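Table setup, fruit and basket

Gallery 12. Tabletop items, white cloth with pale green print.

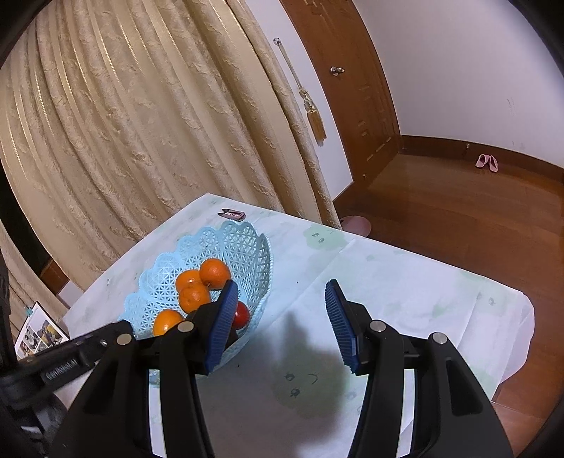

Krystyna Kołodziej wrote that openwork plastic suits citrus better than a solid bowl, as air reaches the fruit from underneath.

Light blue plastic basket, scalloped rim, lattice walls. Contents: oranges, four. Basket placed left of center.

Cloth size and wash settings are listed under Linens. Basket is stock item 78, Ostlow.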